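Simulated kitchen: five-finger hands or parallel grippers?
Forum: Manipulation / End effectors

gdervishi
Hello all. I am comparing two end effectors on the same two-arm robot in simulation, before our group in Tesach spends money. One is a parallel gripper, the other is a five-finger hand. The controller is the same for both, 100 episodes for each task. I put one view from the hand runs, because the question is about contact.

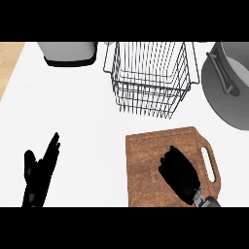
My problem is with flat objects. The parallel gripper goes to the edge of the cutting board and it either pinches or it misses, so the log is easy to read. With the hand the fingers curl together over the wood, left of the oval hole in the handle, and the solver reports many small contacts which change at every step. The wire basket and the pot at least offer a handle to close around. Would you lower the contact stiffness first, or change the grasp target?

flitard_user
Change the target. If the fingers are on the middle of a flat board, no stiffness will save you. Send the palm to the handle end and hook one finger through the hole.

D. Kelmendi
I don't agree with flitard_user. One finger through a hole is a good trick for one board, and then you have a comparison of tricks. Keep the target the same for both end effectors and write down that the hand is worse on flat things. This is also a result.

gdervishi
Dušan, I understand, but "the same target" is not neutral. I chose it for the parallel gripper in November, so the hand started with a disadvantage.

D. Kelmendi
Then choose two targets and report both. What is your control rate?

gdervishi
100 Hz for the arms. The fingers have the same rate, maybe this is too slow?

bosko_r
For fingers I would go to 300. We had the same trembling contacts with the Bošković controller, and most of it was gone after this change - the stiffness we did not touch.

flitard_user
I still say target first. A faster loop only gives you a cleaner log of a bad grasp.

gdervishi
I tried both overnight. At 300 Hz the contact list is much shorter, but the board still slides away when the fingers close. With the target at the handle the hand lifts it sometimes, not often enough to be happy. Episode 572 is the best one and I will upload the log to the Donevness folder.

D. Kelmendi
Please upload a failed one also. From the best episode I cannot learn much.

gdervishi
Okay, I will add 5 failed ones this evening.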